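Bundwood notebook, 3 October 2021

Card stock day! Long one, so I'm writing it up while I still remember which pile is which.

Where we are: the creature cards are all drawn (Unnur Nørgaard sent the last of the swamp set on Friday's old template, so the name bar sits a hair too low and I have to nudge every one of them, grr). Rules text is on version 4. I printed the Toft deck on the new stock from Loten and the old deck on what was left of the June stuff, and shuffled both until my thumbs hurt.

New stock is snappier. It riffles nicely and springs back flat, but the black borders are chipping at the corners already, and I mean after one evening of play. White flecks everywhere. In a game with hidden hands that's a real problem, you could learn to spot the Marsh Warden from across the table. The June stock feels like a cereal box but the edges held up much better. So either we go to a lighter border or we pay for the better coating. I'd go lighter. Bergþóra Ásgeirsdóttir wants to keep the black (she says it makes the foils pop, and okay, it does).

Sleeved, I can't tell the two apart at all, for what it's worth. 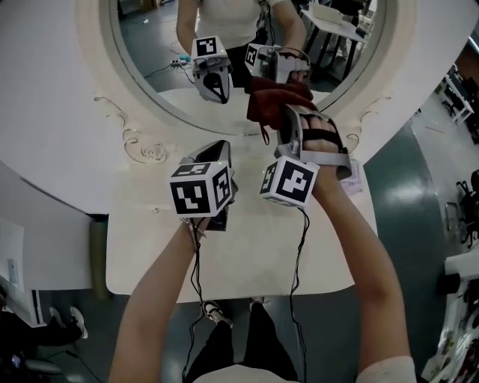
Rules text, Marsh Warden and friends

Played 3 games of Toft against Bivcombe with Bergþóra and we tripped over the same line every time. "When Marsh Warden leaves the bog, draw a card." Leaves how? If I bounce it back to my hand and play it again, I'm drawing every single turn for one reed, and that's how I won the second game in nearly no time. She was not pleased! Trying this wording next: "When Marsh Warden is defeated, draw a card." Shorter too, so it fits on two lines and I can bring the type back up a size.

Also the reed icon still looks like a fork when it's small. Unnur, if you're reading this, could the top be fatter? Just the one blob, no leaves.

Bog Lantern is too cheap. I bumped it up by one reed in pencil and it felt fine, but we only saw it once after that so don't trust me on it.

Cutting and sheets

The sheet layout is off on the back side, all the backs drift to the left. I think it's the printer feeding crooked and not the file, so flip the stack and run one plain sheet before touching anything. Corner punch needs cleaning, it's leaving a little whisker on every card. The full run is still down as 1180 decks and I haven't sent Loten anything yet, so there's time to argue about borders.

To do: new Warden text, fatter reed, a light border test on both stocks, ask Loten what the coating costs. Bivcombe deck is in the blue tin, please don't mix it with the sleeved one again.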